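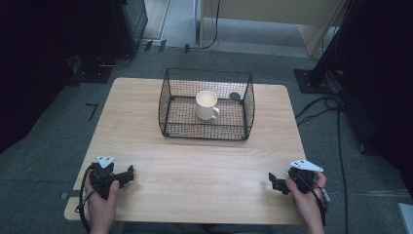
**Oficina de cerâmica Conico retoma as aulas em setembro, agora nas antigas instalações da Bitell**

24/08/2018

Quem costuma subir a rua da estação ao fim da tarde já terá reparado que voltou a haver luz nas janelas altas da antiga fábrica de botões Bitell, fechada há tantos anos que muitos dos nossos leitores mais novos só a conhecem como o sítio onde se estacionava nos dias de feira. A luz vem do primeiro andar, onde a oficina de cerâmica Conico está a acabar de se instalar depois de uma primavera inteira passada entre caixotes, e onde as aulas regulares recomeçam na segunda semana de setembro, com turmas à noite e uma turma ao sábado de manhã para quem trabalha até tarde.

A Conico não é novidade na vila. Durante muito tempo funcionou num rés-do-chão apertado atrás do mercado, com duas rodas de oleiro, um forno pequeno que fazia disparar o quadro elétrico do vizinho e uma fila de gente à espera de vaga. Foi ali que muitos de nós fizemos a primeira taça torta da nossa vida e a levámos para casa com um orgulho difícil de explicar à família. O espaço deixou de servir quando o prédio foi vendido, e houve quem temesse (nós também, confessamos) que a oficina acabasse por ir para a cidade, como já foram a livraria e a loja de instrumentos.

Quem não quis ouvir falar disso foi Nabil Darwish, ceramista e fundador da casa, que andou meses a bater a portas até encontrar esta. "Visitei garagens, um armazém de batatas e até uma antiga leitaria muito bonita, mas sem água corrente", conta, enquanto procura uma cadeira que não esteja coberta de pó de gesso para nos oferecer. "Quando entrei aqui e vi o chão de cimento e as janelas viradas a norte, já nem perguntei o preço. Perguntei depois, claro, e assustei-me um bocadinho."

O susto passou com a ajuda de muita gente. A venda de peças organizada em junho no largo da igreja, que tantos leitores visitaram apesar daquela chuva miudinha que não largou a tarde, rendeu 2.190 euros, e foi com esse dinheiro que se pagou a maior parte da instalação elétrica do forno novo. O forno em si veio em segunda mão de uma escola que o tinha encostado e precisou de uma resistência nova e de muita paciência para passar na escada. A primeira cozedura de teste fez-se na semana passada, com uma fornada de azulejos e algumas canecas, e o resultado, segundo nos garantem, foi bom, tirando um vidrado verde que saiu castanho e que agora toda a gente quer repetir.

As aulas de iniciação à roda duram 6 semanas e cada turma recebe sete alunos, um por roda. O preço é de 80 euros, com barro e cozeduras incluídos, e mantém-se igual ao do ano passado, apesar da renda mais alta. Quem preferir trabalhar à mão, com placas e rolos, tem uma turma própria, mais sossegada, às terças à noite. É orientada por Kaja Lill, que chegou há dois anos para passar um verão e foi ficando, e que muitos conhecem das sessões de pintura de azulejo na escola primária. "Na roda as pessoas assustam-se depressa, porque o barro foge", diz ela. "À mão há tempo para conversar. Às vezes conversa-se tanto que a peça seca antes de ter asa, e depois é preciso começar outra vez, mas também não vem mal nenhum ao mundo."

Este ano há ainda uma coisa que os antigos alunos pediam há muito, uma sala de trabalho livre. Chama-se sala Zeman, em memória do contramestre que durante décadas tomou conta das máquinas da fábrica e cuja neta ainda vive duas portas abaixo. Quem já tiver feito um curso pode lá ir nas tardes de quinta e de sexta acabar as suas peças, pagando apenas o barro que gastar. Há prateleiras para deixar os trabalhos a secar, um lava-loiça fundo, mesas compridas e, num canto, chaleira e chá para quem quiser fazer uma pausa. A neta do senhor Zeman ofereceu à oficina um frasco cheio de botões de madrepérola feitos na casa, e Nabil Darwish já anda a pensar em usá-los para marcar texturas no barro, se ela não levar a mal (disse-nos, a rir, que não leva).

Também os vidrados mudam um pouco. A oficina passa a trabalhar com uma gama nova, a Prestance, de tons mais apagados do que os anteriores, entre o creme, o cinzento e um azul que lembra a ganga muito lavada. Os azuis fortes de que tantos gostavam continuam disponíveis até se acabarem os baldes, e quem tiver um serviço começado nessas cores fará bem em não deixar a última chávena para o Natal. Aos alunos que deixaram peças por levantar na morada antiga, a Conico pede que passem a buscá-las até ao fim de setembro. Foram todas embrulhadas em jornal e trazidas com cuidado na mudança, e estão arrumadas por ordem alfabética, com exceção das que não tinham nome e que esperam, numa prateleira à parte, que alguém as reconheça. Entre elas há uma galinha de barro de tamanho respeitável. Se for sua, por favor apareça!

A mudança tem agradado aos vizinhos da rua, que há muito se queixavam de viver ao lado de um edifício às escuras. A pastelaria em frente já anunciou que vai ficar aberta até mais tarde nas noites de aulas, e o resto do primeiro andar, que continua vazio, começou a ser visitado por outros interessados. Fala-se de um encadernador e de uma costureira, mas por enquanto não há nada assinado, e prometemos voltar ao assunto quando houver. Do rés-do-chão, onde ainda se veem no chão as marcas das prensas, a proprietária diz apenas que precisa primeiro de um telhado novo na ala de trás, e nós, que já lá apanhámos uma pinga no pescoço, não podemos discordar.

Antes do início das aulas haverá uma tarde de portas abertas, no primeiro sábado de setembro, das três às sete, com demonstrações na roda, barro para os mais pequenos experimentarem e uma mesa de peças à venda. A entrada é livre. Aconselha-se roupa que possa sujar-se e, a quem tiver dificuldade com escadas, que avise antes, para que se possa abrir o portão das traseiras, que dá para a rampa.

As inscrições para os cursos fazem-se na própria oficina, ao fim da tarde, ou deixando nome e contacto na papelaria do mercado, que continua, como sempre, a guardar a lista numa capa azul ao lado da caixa. A turma de sábado já tem poucos lugares.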